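Collecting drawer data by hand: the Ivach gripper kit

Wednesday, November 1, 2023

Warnstead sells demonstration data for robot learning. Since April its operators have recorded most of it with the Ivach kit, a pair of hand-held grippers supplied by Pestard. Elif Naz Yurt runs the recording stations and Lorcan Mac Suibhne handles acceptance of the data. Both were interviewed for this review.

The current task set is small drawers. Yurt picked a three-drawer organizer in smoky transparent plastic and put it on a plain white surface. "Clear plastic is hard on depth estimation," she said. "Customers ask for it because their own robots fail on it." Each gripper carries its own camera, and the view from the tool has both fingers in it at all times. Mac Suibhne considers this the main specification. "If I can see the fingers, I can check the opening against the encoder. If I can't, I have one source and no check."
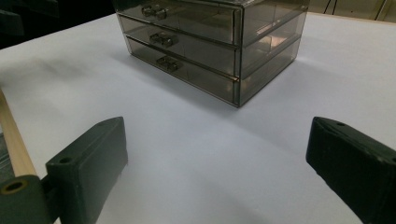
Handling and fatigue

The fingers are a replaceable part. Yurt's station goes through a pair every 6 weeks, mostly from wear at the tips. Replacement takes one hex key. She would like the screws to be captive.

An operator session is limited to 50 minutes. Pestard's manual allows 70, a figure Yurt calls optimistic. "The weight is fine. It's the thumb. You are squeezing against a spring the whole time, and after a while people start closing late." Her operators rest their forearms at the near side of the table between episodes, and she has lowered the tables to suit.

Two-handed work is where she thinks the kit earns its price. One gripper steadies the housing while the other goes for a pull. With a single unit, light organizers slide. Operators begin every episode with both grippers open and clear of the object, one on either side.
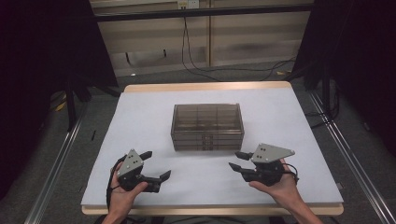 Tracking and export

Mac Suibhne was less satisfied with the software. The recorder writes at 60 frames per second and keeps the two grippers on a common clock, but the export tool drops the calibration file unless it is selected by hand. "We lost a day of episodes to that. They were recoverable. It was still a day." Pestard has acknowledged the fault and given no date for a fix.

He also asked for a per-episode tracking score in the export. At present it appears only on the recording screen.

Asked whether they would order the kit again, Yurt said yes, with spare fingers in the first shipment. Mac Suibhne said he would wait for the next software release.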